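April
By Orsolya Hegedűs

Save data changes in the Premance 2 firmware

The second major firmware release for the Premance handheld is now being offered to all units, and most of the questions we have had so far concern saved games. The release changes where save files are kept, how they are named and when they are written. Owners who play only downloaded titles and never move a memory card between machines can install it and carry on. Everyone else should read the notes below first.

Under the old firmware each game wrote its saves to a folder on whichever storage the game was installed on. A title on the card saved to the card, and a title on internal storage saved internally. Moving a game from one to the other copied the program files and left the saves where they were, and the game then started as if it had never been played. The old saves still existed but could not be reached from any menu.

The new firmware keeps all saves on internal storage in a single reserved area. The area is fixed at 2000 MB and cannot be enlarged. Of this, 700 MB is set aside for automatic backups, which leaves 1300 MB for live saves. Most games need very little of that. The exceptions are building and management titles, where one late save can be larger than every other save on the machine put together. Grodham is the obvious case. Its town files grow with each structure placed, and demolishing structures does not shrink them again until the town is saved under a new name.

On first start after the update, the handheld searches internal storage and the inserted card for old save folders and moves what it finds. It checks one card only. If you keep games on several cards, the others have to be inserted one at a time and scanned from Settings, Storage, Find Older Saves. Do this before launching any game from those cards. A game launched first will create a fresh save in the reserved area, and the scan will then report a conflict.

Conflicts are handled in a way that has caught several readers out. The screen shows two entries with a date and a file size for each, and asks which to keep. The date is the date the file was last copied, so an old save that has just been moved will look newer than one played last night. Go by the file size, or by the playing time if the game reports it. Wajid Farooqui, who tests hardware for this newsletter, lost the later half of a Dogar campaign by choosing the more recent date. The rejected file is deleted at once and does not go to the backup area.
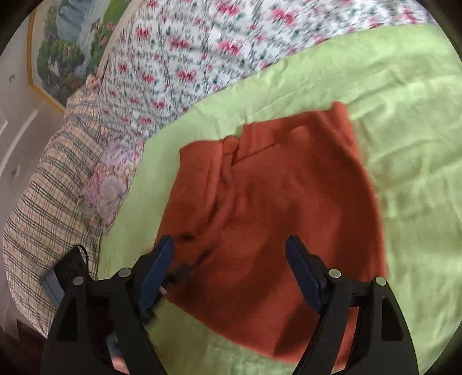
Handhelds

Backups run when the machine is put to sleep with the charger connected. They do not run on battery, and they do not run if the power button is held down for a full shutdown. Each game keeps its two most recent backups, and the oldest is removed when the backup area is full, whichever game it belongs to. In practice this means a large Grodham town can push out the backups of smaller games that have not been opened for a while. There is no setting to protect a particular title. Jennylyn Lacson has asked the makers for one and was told that it is under consideration.

Write timing has changed as well. The old firmware passed a save to storage as soon as the game asked for it. The new one holds the data in memory and writes it when the game is next idle, usually on a loading screen or in a menu. The benefit is that the short stutter on autosave has gone, most noticeably in Petholm, where it used to fall in the middle of each room change. The cost is a window in which the save icon has disappeared and the file has not yet been written. If the battery runs out in that window the save is lost, and the previous one is used. We could reproduce this on both of our test units. Going to the home screen forces the write, and we suggest doing so before a long pause if the battery warning is showing.

Cloud copies are unaffected in most respects. Files already uploaded under the old naming are converted on download. Uploads made from the new firmware cannot be read by a handheld still on the old one, and the error given ("file not found") is misleading. If two machines share an account, update both before playing on either.

Mandla Zwane wrote in to ask whether the update can be reversed. It can be, using the recovery menu, but the reserved area is erased in the process. Copy saves to the card beforehand with Export All. Exported files keep the new format and will not open under the old firmware, so the export is useful only if you intend to update again later. For most owners going back means starting again from whatever old cloud copies remain.

A few smaller points from the same release:

Screenshots are no longer stored beside saves and do not count towards the limit.

Guest profiles now have their saves removed when the profile signs out. Previously they were kept until the next restart.

The Storage page lists games by size by default. The old alphabetical order can be restored from the options menu on that page, though the setting is forgotten after a restart.

Deleting a game asks separately about its saves. The default answer is to keep them.

Save slots with accented characters in the name are handled correctly in every title we tried. Aliki Koutsoukos reports that one of her Greek slot names shows as a row of boxes in Petholm. The file loads normally, and renaming it from inside the game clears the fault.

The update itself needs the charger connected and restarts the machine two times. The screen stays blank for a while after the first restart – leave it alone until the logo comes back. Moving old saves happens after the second restart and has its own progress bar, which pauses on large files. Do not remove the card during this stage.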